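Why Does the Bathroom Have Its Own Kind of Floor?

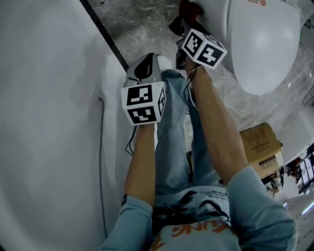

A white bathtub, a white toilet and a gray floor with a marble pattern.

Have you ever walked into the bathroom in your socks and noticed that the floor feels different from the one in your bedroom? It's often harder and smoother, and on a December morning it can be so chilly that you hop all the way to the sink!

Bathrooms are splashy places. Water drips off your elbows when you climb out of the tub, and it flies everywhere when somebody (maybe you?) plays whale. A thick carpet would drink all of that up like a sponge and stay soggy for hours and hours, and after a while it would start to smell like an old swim bag. A hard floor lets the water sit on top, where a towel or a mop can pick it up.

Now, what about those swirly gray patterns? Real marble is a rock. It began as another rock called limestone, deep underground, where heat and squeezing slowly changed it. The wiggly lines come from bits of other minerals that got mixed in. Lots of floors only look like marble, with the pattern printed on top, and it can be hard to tell which is which just by looking.

Tubs and toilets are often white, and one nice thing about white is that dirt shows up right away, so you know when it's time to scrub. Many toilets are made of a special clay that is baked in a very hot oven called a kiln. Before it's baked it gets a coat of glaze, the same sort of shiny coating you might find on your cereal bowl.

The trickiest spot to keep tidy is the floor by the foot of the toilet. Things roll there, fall there and get forgotten there, and you have to bend way down to reach them.

Try this at home: ask a grown-up for a spoonful of water, then put 9 drops on a plate and 9 drops on an old washcloth. Wait 2 minutes and touch them both. Which one would you like to have for a bathroom floor?

Written by Selma Ionescu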